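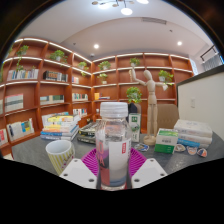
Folie 1 — Begrüßung

Schön, dass so viele geblieben sind, auch nach dem Mittagessen! Mein Thema heute: die Feldflasche von Jircombe, also das Modell, das bei den Gebirgstruppen von Trosivari jahrzehntelang am Koppel hing. Wer Fragen hat, bitte gleich dazwischenrufen.

Folie 2 — Warum ein eigenes Modell?

Die alte Flasche fasste zu wenig und klapperte beim Marsch. Im Gebirge hört man so etwas durchs halbe Tal. Gefordert waren ein Filzbezug, ein Verschluss, den man mit Handschuhen aufbekommt, und ein Trinkbecher, der über den Hals passt.
(Kurz warten, Becher herumgeben. Bitte nicht fallen lassen!)

Folie 3 — Die Versuchsserie

Die Werkstatt Janevski baute zuerst 200 Stück. Ich liebe diese Serie, weil man jeder Flasche die Handarbeit ansieht — die Lötnaht sitzt fast nie an derselben Stelle. Im Truppenversuch kamen 30 davon mit undichtem Gewinde zurück. Braulio Tapia hat mir die Mängelliste kopiert, herzlichen Dank dafür, ich habe darin einen ganzen Abend verbracht.

Folie 4 — Änderungen

Neues Gewinde, breiterer Riemen, Kette am Deckel. Die Kette war bei den Soldaten unbeliebt (sie fror fest), blieb aber trotzdem in der Vorschrift.
Auf den Stempel »Tretus« am Boden hinweisen: Zulieferer, kein Truppenteil! Wird in Sammlerkreisen ständig verwechselt.

Folie 5 — Stückzahlen

Belegt sind 1.061 Flaschen der Hauptserie. Mir sind zwei mit vollständigem Originalbezug bekannt, und eine davon liegt nachher vorn am Tisch. Anfassen erlaubt, Aufschrauben bitte nur mit mir zusammen.

Falls Zeit bleibt: Riemenvarianten, sonst direkt zur Fragerunde.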